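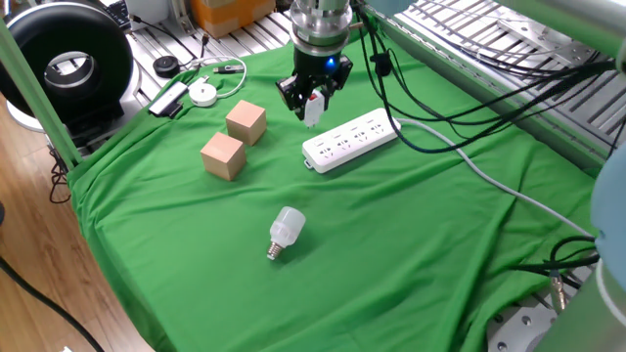

Wedding Receptions at Clusstead: Your Questions

How many guests can you seat?
The long room holds 70 at round tables, dance floor included. Take out the dance floor and we can squeeze in 11 more, but then your uncle will dance in the hallway, and the hallway has a step.

Do you book two weddings on the same day?
No. We tried it once in March and both cakes went to the same party. One couple still sends us a card.

When can we get in to decorate?
Doors open at 8 a.m. Your florist, your band and your mother may all come then. The kitchen staff arrive at 10 and would like the kitchen to themselves.

Can we bring our own caterer?
Yes, as long as they carry insurance and leave the ovens as they found them. If you don't have one in mind, most couples here use Gallegos. Their menu runs to 44 dishes. Please pick fewer than that.

What about alcohol?
Beer, wine and one signature cocktail are fine. We ask you to hire a licensed bartender. A cousin who once worked at a bar is a guest, and should be allowed to enjoy the evening as one.

Is there a cutoff for music?
Amplified music ends at 11 p.m. The neighbors at Draltura farm are kind people who get up at 4:30 to milk, and they know our phone number by heart.

Can we have sparklers, lanterns or doves?
Sparklers on the gravel, yes. Sky lanterns, no -- the barn has a hay loft. Doves we will discuss, though you should know about the hawk.

What if it rains on an outdoor ceremony?
You have until noon on the day to move indoors at no charge. After that we'll still move you, just with less grace.

How much is the deposit, and do we get it back?
A quarter of the rental fee holds your date. Cancel more than 6 months out and you get all of it back. Inside that window we keep half, unless another couple takes the date.

Are dogs allowed?
At the ceremony, on a leash. Ring-bearer dogs should rehearse. So should ring-bearer nephews.

Where can guests stay?
The Pokia Inn is a short drive away and holds a block of rooms for our couples until a month before the wedding. Ask for the back of the building if you plan to sleep.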